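Korkerora Forums > Rendering and Lighting > Flat ambient term washing out dark materials

vpotgieter
Joined: February
Posts: 11

I am moving a set of interior assets from Florard to Indus and the dark materials have lost almost all face separation. Same meshes, same normals, same base color values. In Florard a dark gray box under one directional light gave me three clearly different tones on three faces. In Indus I get something close to one tone with a faint line at the corner. Roughness is at 0.9 on everything, metallic at 0. Exposure is locked at the same value in both.

Is this a tone mapping difference or am I missing a light?

Vusumuzi Potgieter

lumen_leak
Posts: 1700

Check the ambient term first. Indus ships with a constant ambient of 0.35 and it is added regardless of whether you load an environment map. Constant ambient has no direction, so every face gets the same lift. On a light material you won't notice. On a base color of 0.04 or lower it flattens the whole object.

Set it to 0.05, then raise the directional light until the midtones match.

gridsnap
Posts: 648

Disagree that ambient is the main problem. At 0.35 ambient times a base color of 0.04 you are adding 0.014 linear. That is small next to a key light at intensity 3. My guess is the light angle. Florard places the default directional light off to one side. Indus puts it nearly overhead, so both vertical faces get almost no direct light and sit at the same value.

lumen_leak

Small in linear, yes, but if the vertical faces get almost no direct light, then 0.014 is nearly all they have. You have just made my argument for me.

gridsnap

No. If you rotate the light the faces separate with ambient left alone. If you drop ambient and leave the light overhead you get two black faces in place of two dark gray ones. Still no separation.

rfigueiredo
Posts: 1110

Both settings matter and they should be changed in this order: light angle, ambient, then exposure. Changing exposure first hides the other two.

Also, vpotgieter, what color space did the base color values come through in? The Engelbrecht exporter writes linear values, and Indus reads scalar colors as sRGB unless the flag is set in the material header. A gray of 0.18 read as sRGB lands near 0.027. That would explain dark materials getting darker and losing tone on top of the lighting issue.

vpotgieter

I did use the Engelbrecht exporter. The flag is not set in any of the files. I will fix that and retest with the light rotated 40 degrees off vertical. 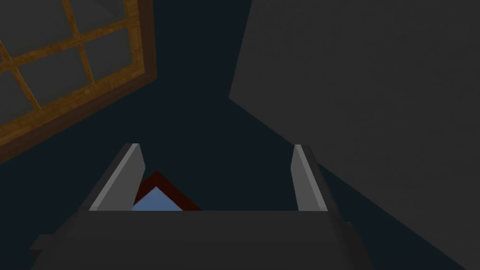
Matte charcoal gray body, faces separated only by slight differences in tone.

rfigueiredo

The side panels read slightly lighter than the main body, so direction is getting through to some extent. Fix the color space before you touch the lights or you will tune them twice. I know that changes the order I gave earlier. The order I gave assumed correct inputs.

gridsnap

Agreed on color space first. I would still leave ambient alone until last.

lumen_leak

And I would still drop it. There is no physical reason for a constant term if you have an environment map loaded. It is left over from when Indus had no sky lighting.

vpotgieter

Flag set on all files, reloaded. Base color now reads 0.18 in the inspector. Tones are closer to Florard on the horizontal faces. Verticals still too close to each other with the light overhead. At 40 degrees they separate. Dropping ambient to 0.05 after that gave a visible change in the recesses and very little on the outer faces.

One side effect: contact shadows now look too hard. Is there a softness setting for the directional light, or is it per material?

rfigueiredo

Per light. It is called angular diameter and the default is 0. Try 0.5 and go up from there. If you see banding in the penumbra, double the shadow samples.

Raquel Figueiredo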